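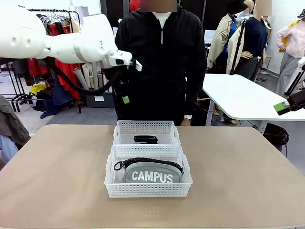

Paper came into my life in a serious way in January, when my aunt's house was sold and 62 years of her household records ended up with me. She kept everything. Electric bills, seed catalogs, receipts for shoes, letters from a cousin in Zandham who wrote twice a year and complained about the trains. I had agreed to go through it before I understood how much there was.

3 min read

Print this post | E-mail this post

I started the way I think most people would, by reading. I sat down with the first box and read every page, and after two evenings I was still in the first box. The letters were good, but a water bill from a house I never visited is not worth ten minutes.

So I changed the method. Now I sort first and read later. Anything handwritten goes in one pile. Anything with a government stamp or a signature goes in another. The rest gets a quick look on both sides, and most of it goes out. My aunt wrote on the backs of things, so both sides matter. I found her recipe for plum cake on the back of a notice from Nilthorpe Savings, and a list of everyone who came to her wedding on an envelope.

Staples were the biggest nuisance. She stapled everything to everything, and the old ones had rusted into the paper. Pulling them with a claw remover tears the corner. What works is to turn the page over, lift the two legs with a dull butter knife, and slide the staple out from the front. It is slow. I did it only for the pages I was keeping. 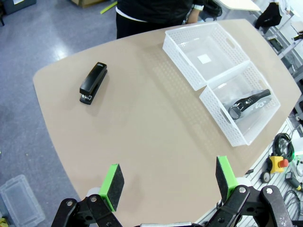
Noman Magsi wrote in after my last post to say that I should leave the staples alone unless they are rusty, as the order of the pages tells you something, and once they are apart you will mix them up. He did this with his father's papers from the Mohmand shop and regretted it. He now pencils a small number on each corner before he takes anything apart.

I have started doing that. It adds a little time, and I wish I had done it with the letters, two of which now have a last page that could belong to either one.

Next came the question of what to keep it all in. I looked at the archival boxes from Mumano and they are fine, but I did not want to spend that much on a stranger's gas receipts - and some of these people really are strangers to me. I ended up with acid-free folders for the letters and the documents, and a plain drawer for the rest. The folders are labeled by year, with one marked "no date" that is fatter than I would like.

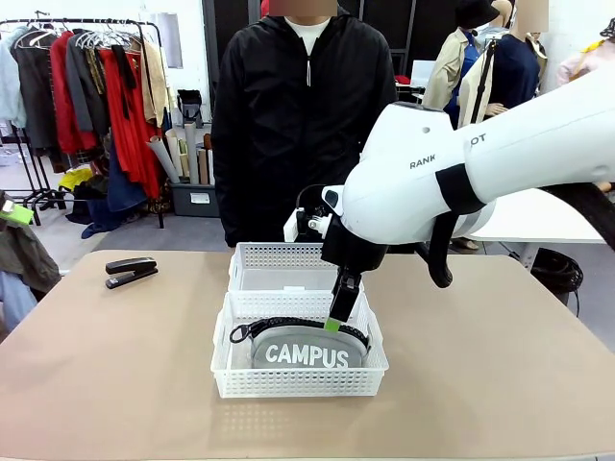
Scanning is the part I keep putting off. I have done 539 pages, all letters, at the setting the library recommended. The files are named by year and then by who wrote them. I tried adding the subject too and gave up, since every letter was about the weather, somebody's knee, and the trains.

My brother wants the photos and my mother wants the plum cake recipe. I have made the cake once. The recipe gives no oven temperature, and I used 350, and the middle was still soft after an hour. I will try it in a wider pan.

There are four boxes left. One of them is tax returns, and I am leaving it for last.

Posted May 30, 2018

This site uses cookies. By continuing to browse, you agree to their use. OK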